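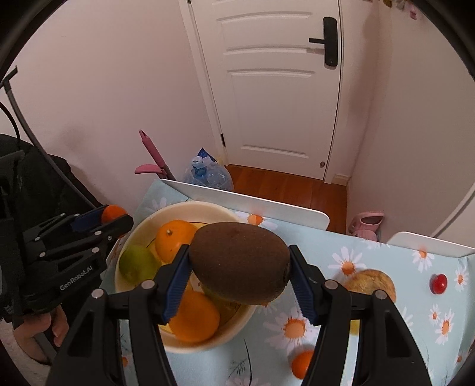
Re: [drovell-kitchen] The mixed fruit bowl, again

I'm not convinced. I read the storage advice that came round last week twice, and I still think it's mostly somebody's grandmother dressed up as chemistry.

On March evenings like these the kitchen here sits at a steady temperature, so I have kept kiwifruit in with the oranges and a lime for years. Quoting the part I disagree with:

> Never put kiwis in a bowl with citrus. They will go soft in 3 days
> and take the oranges with them. Kiwis go in the fridge, citrus goes
> in the Deminard crate in the pantry, and bread should be nowhere
> near either. I lost 15 oranges before I learned this.

Three days from what? A kiwi that was hard as a golf ball at the store, or one that already gave under your thumb? Those are different fruits as far as I'm concerned. Mine come home hard and they take their time. And if you lost 15 oranges, I'd want to know what was at the bottom of the crate before I blamed a kiwi. One split orange under a pile will do that with no help from anybody.

I'll grant you apples and bananas. Put a kiwi next to a ripe banana and it does hurry up, I've seen that myself. But oranges don't ripen any further once they're picked, so I don't see what they are supposed to be catching.

The bread I don't follow at all. A bun left out on the tablecloth goes stale because it was left out. Put it in a bag.

As for the crate, Deminard wants 45 dollars for slats with gaps in them. A plain ceramic bowl does the job if you don't pile it up, and you can see what's in it, so it gets eaten. Fruit in my pantry gets found in April.

What I would like to hear about is juicing. Someone on the Gil list swears that cold oranges give less juice, and that the Zumex people say the same. Has anybody here weighed it, same bag, half cold and half not? I'd believe a kitchen scale. I would not believe "you can really tell."

> Also wash everything as soon as it comes in.

No. Wash it when you eat it.

3 replies | 46 views | Share this message
Contact the list owner | Drovell Kitchen List | Back to top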